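4.2 Setup and upkeep of the simulated kitchen cell

All trials in this section use one cell, which we call Stotar. It consists of a single arm with a gripper hand and a kitchen counter with sink, dishwasher and wall shelves. The cell exists only in simulation, but we learned early that it needs the same care as a real one. Small errors in the base position or in the object files stay hidden for weeks and then spoil a whole batch of runs. For this reason one of the authors (Ozan Duman) was responsible for the cell during the full study, and every change was written in a log.

The arm base is fixed to the floor in front of the counter. Before each batch we load the kitchen, let all objects settle for 2 seconds, and compare their resting poses with the stored ones. The toaster is our reference object, because it is heavy and its box shape makes a wrong pose easy to notice.

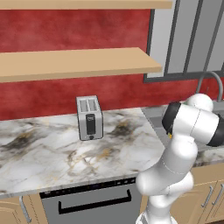 If the resting pose differs from the stored one by more than 2 mm, the batch is not started. In most cases the cause was the collision mesh of the counter, which the Amuno exporter had divided into too many small faces. We replaced this mesh by a plain box and kept the marble only as a visual layer. After this repair the toaster did not drift anymore, also in long runs.

A second problem was the grip. With the default friction values the toaster turned slowly between the fingers during the lift. We did not want to solve this with a higher closing force, as it made the contact solver unstable. Instead we made the physics step shorter and set the friction of the finger pads again, in 18 short lifting tests. The values that we kept are stored with the cell, and they are loaded also for the lighter objects.
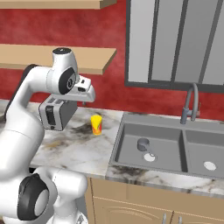
The joint zero positions are checked after about 300 episodes. The arm is sent to its home pose and the joint values are read back – a difference at this point usually means that a reset was not complete. In this case the cell is closed and loaded again from the file, and the last episodes are marked in the log and run a second time.

Figure 3. The Stotar cell: arm and toaster at the kitchen counter, in simulation.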